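April, after supper

Spent the evening on the hall closet, which I have been promising to do for 3 months. I started with the floor of it and found the floor, so that's progress.

The Rendus shelf came down first. It has held 50 pounds of coats and nonsense on 2 screws, one of which I pulled out with my fingers. I decided not to think about that and went on to the bags. I own bags for carrying bags. One still had the receipt from Contreras in it, 585 for the big rug, and I read it through twice as if the number might have softened.

After that, hooks. I had remembered buying plenty of them. What I had was a drawer of the kind that needs a wall you're willing to hurt, plus the white plastic ones, which go over or under things in ways the package explained and I threw the package away. Tried one on the rail upside down for a good ten minutes. It looked fine to me. The umbrella disagreed.

Stopped for tea. Moved the scarves from the chair to the other chair.

Tomorrow: the Inach box (cords, a lid, somebody's mitten), and return the Flulline duster, which sheds more than it collects.
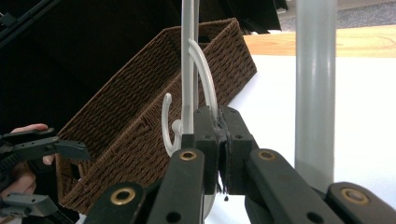

Closets & Hallway

White hook, brown woven basket. The big curl is for coats, I've decided, and the small one for keys or the dog leash, if we ever get a dog. The basket gets the hats and gloves, and whatever else I'm too tired to have an opinion on. Bed at 10:30 with dust in my hair.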